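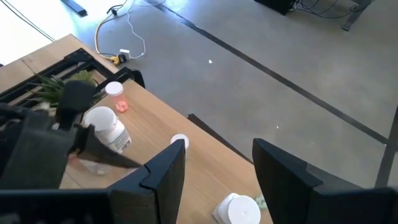
Bottles on the table, big white one lying down

Last updated: 2024-10-08

So it was a pill bottle kind of day! I had been putting this off since we got back from Baltdale, and Maricruz finally said if I didn't start sorting she would just sweep the lot into a bag (she would, too). I made tea, put on the long Hikstead playlist and got going.

My grand plan was tall ones at the back, short ones in front, anything with a lid I don't recognize into a separate pile. The separate pile got big fast. I am terrible at throwing out a good container, I always think I'll want it for buttons or seeds or those tiny screws, and then I never do. I must have bought one kind of vitamin three times last year because I couldn't see past the front row. Over 30 dollars a go!!
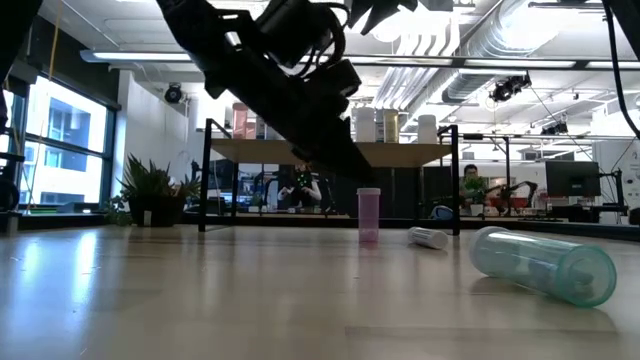
Pink one standing, teal tube on its side, more up on the shelf

I do love the colors though. The pink ones got me in a good mood, and that teal tube is my favorite thing of the whole bunch, I want to keep pens in it. Binta called in the middle of everything to talk about Thirumalai's birthday and I got nothing done for ages, just stood there chatting with a lid in my hand. We're doing the lentil thing and a cake, and she's asking Raghavendra to bring chairs.

Had half a cheese sandwich. Back to it. 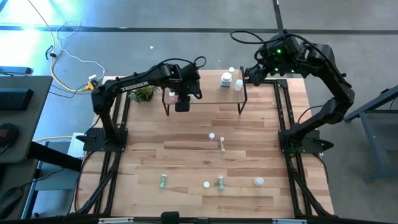 Still to do

White bottles stay together on the little shelf, I've decided. Look up where the pharmacy takes old pills. Find a home for the spare caps. Call Binta back about the cake, she wanted lemon and I said yes without thinking, and Ilango can't stand lemon.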